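Ilango Raju has been packing other people's belongings for 22 years, and he'd like you to stop using newspaper.

"Ink on everything," he says over tea at Coseck, his storage shop. "Then they blame the movers."

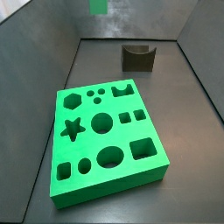
His view of bubble wrap is only slightly warmer. He once spent two days wrapping a dinner service for a family in Dillari, who unpacked it, disliked it and sold it. "Very safe, those plates. Very ugly."

Does he ever break anything? He studies his cup. "A lamp, in March. It was leaning that way already."

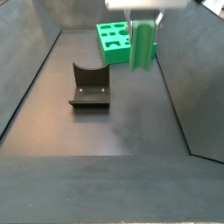

On labeling boxes

"Write what's in it. People write 'misc.' I have met families who own nothing else."

His own boxes, from a move to Lomulgate, are still taped shut in the hall.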